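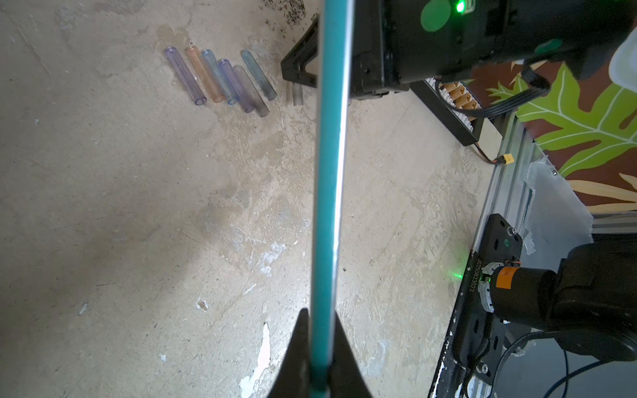
# Gillora Loan Shed Records

Welcome, and thank you for taking an interest in our little pile of records. This README goes with the lending log of the Gillora Loan Shed, where people from the village and the farms nearby borrow garden and household tools for a week or two and then (mostly) bring them back. The log was kept on paper cards for years, and over one long winter a few of us typed it all up so that it could be searched, sorted and argued over at the kitchen table.

If you only want to know what the columns mean, skip down to "The files". If you have a cup of coffee and some patience, start with the next part, as some of the odd things in the data make more sense once you know how the shed was run.

## How the log was kept

Every tool has a card. When somebody borrows the tool, their household number goes on the card with the day it left, and when it comes home the day of return goes beside it. There is a third space for remarks, which was meant for damage but got used for everything: weather, messages to the next borrower, a recipe for rhubarb soup, and in one case a fairly long complaint about the road to Ogola.

Anneli Tikkanen wrote most of the early cards and her handwriting is lovely. Raimo Koskela wrote most of the later ones, and his is not, although he has been a very good sport about being telephoned in the evening and asked whether something is a 1 or a 7. Where even Raimo couldn't tell, we left the field blank.

## The files

There are three files, all plain comma-separated text in UTF-8.

`tools.csv` has one row for each tool, 143 in all. Columns:

- `tool_id` - the number painted or scratched on the tool itself
- `name` - what we call it, in English
- `local_name` - what people ask for at the door, which can be quite different
- `kind` - one of 6 kinds (digging, cutting, reaching, carrying, measuring, other)
- `origin` - bought, given, or unknown
- `retired` - yes or no

`loans.csv` has one row for each time a tool went out. Columns:

- `loan_id` - a running number with no meaning of its own
- `tool_id` - matches the column in `tools.csv`
- `household` - a scrambled number, see "Privacy" further down
- `out` and `back` - month and year only
- `renewed` - how many times the loan was extended
- `remark_code` - see the next section

`remarks.csv` has the remarks that people agreed to let us share, typed as they were written, with names taken out. The recipe is in there. We tried it, and it wants more sugar.

## Remark codes

Ville Juntunen read through every remark and sorted them into groups, so that you can look for patterns without having to wade through the whole lot yourself.

- `W` weather
- `D` damage reported
- `R` repaired by the borrower
- `L` late, with an excuse
- `T` thanks
- `X` anything else

One remark gets one code. If a remark mentions both damage and thanks, damage wins. Ville coded a batch of 200 remarks twice, a month apart, to see whether he still agreed with himself, and he changed his mind on 19 of them. Nearly all of those were `L` against `W`, as a late return is very often blamed on the rain. I would treat those two codes as close cousins.

## Things to watch out for

August is thin in every year. The shed closes for part of the month while people are away, and a good many loans that went out in July were simply written in as returned in September, when somebody was there again to take them in. Please don't conclude that apple pickers take two months to use.

Extension poles and the things that screw onto the end of them are listed separately, so a person who borrowed a pole with a pruning head shows up as two loans. Early on they were kept as sets, with one card between them. We split the old sets when typing, and marked those rows with an `S` at the end of the `loan_id`. If you are counting visits to the shed, you'll want to fold them back together. If you are counting wear on the tools, leave them apart.

The household number follows the house. When a family moved out and another moved in, the new family got the old number. Ilari Kettunen wanted this changed before we shared anything, and he may well have been right, but the moving dates were never written down and we'd have been guessing.

A blank in `back` can mean that the tool was never returned, or that it came home on a busy evening and went straight onto its hook without anybody finding the card. We have been through the shed and checked. Tools that are really gone have `retired` set to yes.

The `origin` column is mostly memory. Older people remember who gave what, and they don't always remember it the same way, so anything that two people disagreed on is down as unknown.

## Privacy

Household numbers were scrambled before the files left our hands, and the key is kept on paper. Days were cut from the dates for the same reason, as it's a small place and people know perfectly well who was digging a pond in the spring. Remarks were shared only with the writer's say-so. If you find something in there that points at a real person, please write to us and we'll take it out.

## Using the data

You're welcome to use it for teaching, for your own curiosity, or for setting up a lending shed where you live, which would please us most of all. Please say where it came from. A line such as "Gillora Loan Shed Records, typed up by A. Tikkanen, V. Juntunen and friends" is plenty.

Teemu Leinonen looks after the files now. If you spot a mistake, send him the `loan_id` and what you think it should say, and he'll go and look at the card. He is slow in planting season and quick the rest of the year. Corrections go into a new version of the file and the old one stays where it is, so nobody's sums change behind their back.

## Still to do

- Type up the seed swap notebook, if Raimo can find it
- Add prices for the tools that were bought
- A proper list of local names, with the spellings people can agree on

Print this page | E-mail this page

Related items

Dromitmont Seed Swap Lists
Skomar Orchard Diary, typed pages
Ogola Road and Snow Notes
Card template for a small lending shed

Contact: Teemu Leinonen, Gillora Loan Shed | © Gillora Loan Shed | Back to top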